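Leobardo Barrera
Thread, August

1/ Spent the afternoon getting the small office ready to hand over. We're giving up the back suite and keeping the front one. Posting notes in case anybody else at Bindard has to do this.

2/ The back suite is 339 square feet. It doesn't sound like much until you have to find a place for what was in it. Yeshi Tufa made the list and I checked things off.

3/ Started with the electronics. Everything gets an inventory number before it moves. The numbers go on the back of each unit, so most of the job is turning things around and looking for a flat spot that will hold a sticker.

4/ This model doesn't have many flat spots. The back has a raised part up top and then it slopes in toward the bottom. There's a recess in the middle with a metal loop inside, and I don't want a sticker anywhere near that.

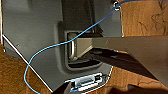 The back of the gray one. Light blue cable stays with it.

5/ Sticker went on the raised part. Wrote the same number on masking tape and put it on the cable. Last time we moved, the cables all went in one bag and it took until lunch the next day to sort them out.

6/ Prelavetti is doing the actual moving. They quoted $140 for the short haul, one flight of stairs included. They want everything labeled by 6 and nothing left plugged in.

7/ Kitchen is next. It's shared, so the big stuff stays: fridge, coffee maker, foosball table. What has to go is whatever we put in the upper cabinets over the last 3 years.

8/ Rules Yeshi and I agreed on. If it has a name on it, it goes on that person's desk. If it has no name and no lid, it goes in the donate box. Open food gets thrown out.

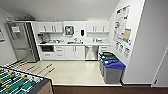 9/ Doing the cabinets left to right, then the counter, then under the sink. I'm leaving the counter for late in the day so people can still get coffee.

10/ The foosball table is staying put for now. Kim asked about moving it to the front suite. I measured the door and we'd have to take the legs off. Maybe in the fall.

11/ Still open: who has the spare key to the back suite, and whether Nokova wants their mugs back. If you know either one, message me.

12/ Done for now. Back at it at 8 in the morning. Bring a marker if you have one, mine is nearly dry.

Comments

deskplant_ray: The tape on the cable is a good idea. We use bread tags.

Yeshi Tufa: Spare key is in my top drawer. Sorry, should have said.

m_okell: Please don't take the legs off the foosball table. We did that at our old place and it was never level again.

Kim: Nokova says keep the mugs.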